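10 October 2026

Iron-gall ink, second batch, continued from the September pages

Opened the jar with the galls from Giraditz this morning. They have been soaking for 14 days in rain water, in the cupboard under the sink, lid not fully closed. A thin skin of mould on the top, grey-white, which I lifted off with a spoon. Krešimir says the mould is useful and the old recipes want it, because it helps to turn the tannin into gallic acid. Doina says it only smells. I think both have right, and I have written down the smell as "wet cellar, a bit of vinegar".

Filtered through coffee paper, then a second time through cotton. The second filtering was very slow and I should have begun it before lunch. Got 107 ml of brown liquid, less than I hoped. The crushed galls hold much of the water and I did not want to press them, as in the first batch the pressing gave a cloudy ink with a deposit on the bottom after one night.
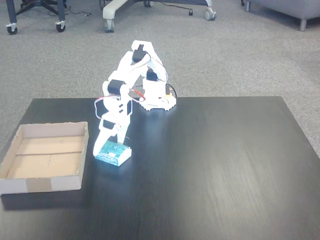

Iron sulphate: the old packet from Halilović was partly gone yellow-brown at the corner, so I used only the clean green crystals from the middle. 7 g, dissolved apart in a little warm water, then poured slowly into the gall liquid. It went dark at once, but on paper the first stroke is still pale grey. This is normal, the black comes with the air.

Gum arabic: same proportion as the first batch. I am not yet sure about it. Giang wrote with the first batch for two weeks and her remark was that the line is sitting too much on top of the paper and becomes shiny where the pen stops. So maybe less gum, but then it will run more on the cheap paper. I kept it the same today in order to change only one thing between the batches (the soaking time). Please do not "correct" the jar without telling me.

Test strips, all with the same steel nib, cleaned between:

Strip A, Clundard laid paper. Sharp edge, no feathering. Grey when written, nearly black after one hour.
Strip B, copy paper. Feathering on the down strokes, and it is going through to the back side.
Strip C, the rag paper from Valbona. Best of all. She has only few sheets left, so please ask her before you take one.
Strip D, same as A but over a pencil line rubbed out. Ink refuses in two places where the surface was damaged. 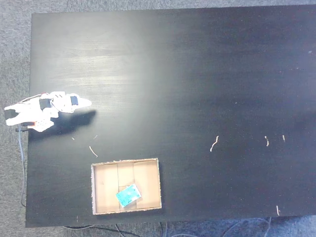

Half of each strip is now under a card on the window sill, the other half is open to the light. I will compare in one month. The first batch turned a little brown on the open half, but the strips were not marked properly and I can't say any more which one was the Clundard.

Darren asked if this ink can go in his fountain pen, the Kenus. No. It will eat the nib and block the feed. For dip pens only, and rinse them the same day.

To do: label the new bottle with date and batch. Put one clove in it against the mould, as Valbona does. Find more galls before the rain takes them. Buy pH strips, the box is empty and someone has put it back on the shelf.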